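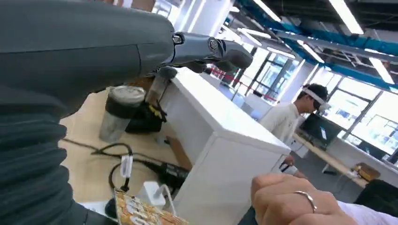
Desk, afternoon, before sorting.

I have been putting off the cables since we moved in. The room came with light-colored desks and a white cabinet, and in July all I did was put things down wherever there was space. The desk by the cabinet got the worst of it: cables in loops, a white power adapter, a tumbler, a black pouch, and a snack package in orange and cream that has been moved from one end to the other at least 2 times without anyone opening it.

So I made a start after lunch. I gave myself 30 minutes and went over by a lot.

The cables took longest. One has a small white label tag on the cord, and I wish I had done that with all of them when they were new. I pulled each one out, followed it to both ends, and if I couldn't say what it was for, it went in a shoebox. The box says "Darason" on the lid because that's the shop my winter boots came from. Anything still in there at the end of the year goes to recycling.

The rest was easy. Drinks go on the left, away from the adapter. Pouch in a drawer. I offered the snacks to Beathag Ogilvie, who works down the hall, and she said she'd take them if I threw in a coffee.

I also wiped down the top of the cabinet. It's flat and the right height to leave things on, so I've made a rule that nothing lives there overnight. We'll see.

Next up is the long desk under the windows. I want the monitor turned a little so the late sun isn't on it, and I need a longer power strip first. The one I liked in Semple was too short by roughly a foot, so I'll measure properly this time and go back.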